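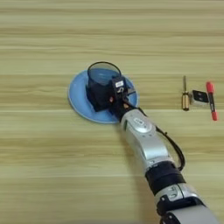 Posted 16 Jan 2026 by the demo bench desk, Inutano

Home | Tickets | Open Day | Parts | Log in

Ticket 594: arm stalls with cup on saucer during visitor demo
Status: open, waiting on Vidmar

Okay, writing this up while it's fresh, because we've got another group coming through and I'd love to not do the awkward shuffle again!

The demo is the cup-and-saucer one. Arm comes in, closes on the navy cup, lifts it off the light blue plate, holds it for the visitors, puts it back. It ran fine all morning on the Nondel controller. Then the Lurura school group came in and the thing closed on the cup and just sat there — no lift, no fault light, nothing on the screen except "grip pending."

What I tried, in order:

1. Waited. The timeout is 5 seconds and it never fired, so that's probably a second bug (I'll open a separate ticket if you want one).

2. Opened and closed the hand from the pendant. Worked great. Started the routine again, same stall.

3. Checked the cable on the right side of the arm for a snag. It was looping out over the table the way it always does and it moved freely when I tugged it. Reseated both ends anyway. No change.

4. Dropped the grip threshold from 1000 to 220. Now it lifts! But the cup slid in the fingers on the second try, so I put it back to 1000. Please don't anybody leave it at 220 with kids at the rail.

5. Wiped the little tan fingertip pads with a dry cloth and reran. Got nearly a full cycle, then it hung on the way down.

My guess is the pads. We haven't changed them since July, and a cup this smooth doesn't give them much to hold on to. I had the small flat screwdriver out on the table ready to swap them, and then found the spares drawer had the wrong size. Grr.

For the rest of the visit I ran it by hand from the pendant and the kids seemed to like that better (two of them got to press the button).

Vidmar folks — can you send a set of pads, and tell me whether the threshold should be scaled for a cup? The manual only gives a number for blocks.

Last updated: after the second group, still stalling at 1000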